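How do I get the shine even on a pale wood table?

I bought a secondhand dining table in the fall and I love it, but the top is making me a little crazy. It's a light blond wood with long wavy grain. I gave it two coats of Zulberg satin oil and now, whenever the light comes in, the middle goes almost white and one corner looks warmer than the rest. There's also a tiny dark speck in the wood that I can't get out with a fingernail (I tried, a lot). Do I sand the whole thing again or leave it alone?

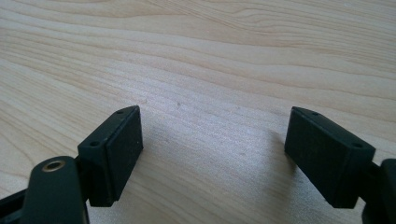

Lulton, December

I went over it with 220 grit before oiling and wiped it down with a dry rag, if that matters. The can cost me more than the table did, so I'd love to not waste what's left!

3 replies

Osian Lloyd
Don't sand yet! Pale wood throws back a ton of light, and a pale patch like that can be plain old glare. Go look at it at night with a lamp held low off to one side, then move the lamp and see if the patch moves too. If it does, leave it be. If it stays put, rub that spot with a gray pad, then do one very thin coat over the entire top and buff it off after ten minutes or so. The speck I'd ignore. My own table has a bunch of them, probably tiny knots.

Clirnen418
what he said about the lamp. also 500 grit between coats, super light, with the grain

pinecone134
I used hard wax on mine and never had any trouble. Zulberg always took forever to dry for me, but I live somewhere damp.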